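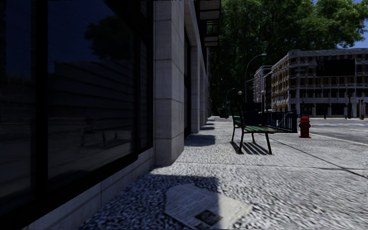

Le commerce de rue a une odeur, et ceux qui ont grandi au-dessus d'une boutique la reconnaissent les yeux fermés : carton, café, cire à parquet, un peu de pluie ramenée par les clients. C'est elle que je suis venue chercher à Flunthorpe, un dimanche d'août, quand les rideaux sont baissés et que l'on peut enfin lever le nez. On regarde trop peu les murs qui portent nos vitrines. Une grande vitre sombre dans son cadre noir, un pilier de gros blocs de pierre gris pâle, puis un autre plus loin, et la silhouette d'un arbre qui flotte dans le verre : il ne m'en faut pas davantage pour ralentir le pas.

Olga Amaral, elle, ne ralentit jamais. Elle a repris la mercerie Pacheco il y a deux ans et parle de ses boutons comme d'autres parlent de vin. Il y en a 435 modèles, rangés dans des tiroirs étroits que son prédécesseur étiquetait à la plume. « Les gens entrent pour un fil noir et repartent une heure après avec un projet de manteau », raconte-t-elle en riant. Le samedi, on fait la queue jusqu'à la porte !

Deux rues plus bas, Jianhua Xiong répare des stylos et des montres mécaniques. Son établi tient dans un ancien couloir, et il a gardé l'enseigne Nurnum du chapelier qui l'occupait avant lui. On lui demande encore des casquettes. Il a fini par en vendre quelques-unes, très belles d'ailleurs, en laine épaisse – j'ai craqué pour la verte.

Et puis il y a les loyers, dont tout le monde parle à voix plus basse. Detlef Kröger, qui a étudié 72 commerces de la ville pour son livre, refuse pourtant le ton funèbre. Selon lui, les petites boutiques tiennent quand elles vendent aussi un geste : recoudre, affûter, régler, conseiller. Il m'a cité la coutellerie d'Ermelinda Seixas, où l'on aiguise une lame pendant que vous buvez votre thé, et la librairie Brernero, ouverte jusqu'à 22 heures l'été.

J'ai poussé la porte de la seconde le lendemain soir. Amber Treloar y lisait à voix haute un roman policier devant une dizaine de chaises, toutes prises. Je suis restée debout contre le rayon des cartes routières, et j'ai raté mon train.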